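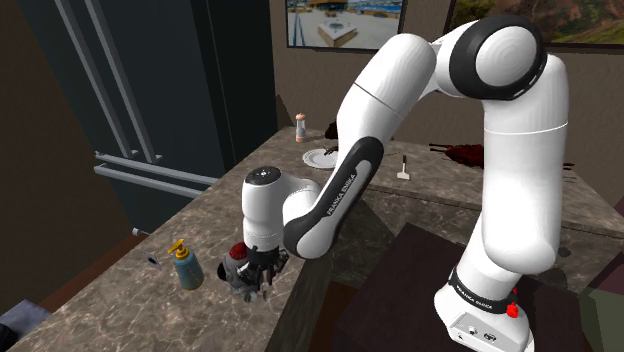 La cocina que no se mancha

Jan 28, 2021

Seguimos con el proyecto del curso de robótica en Plastell, y seguimos en simulación. El brazo ya se acerca al borde de la encimera con una cosa roja entre los dedos, al lado del jabón. Yo, que en mi cocina no sé dónde dejo las llaves, le corrijo la postura a él.

Anoche lancé 1,000 intentos. Acabaron bien 267 – en el grupo Riquelme lo llaman «línea base», que suena mejor que suspenso. Los otros culpan a la fricción; yo, a mi código de las dos de la mañana.

La entrega es en julio. Para la próxima tanda quiero 2,000 y dormir algo.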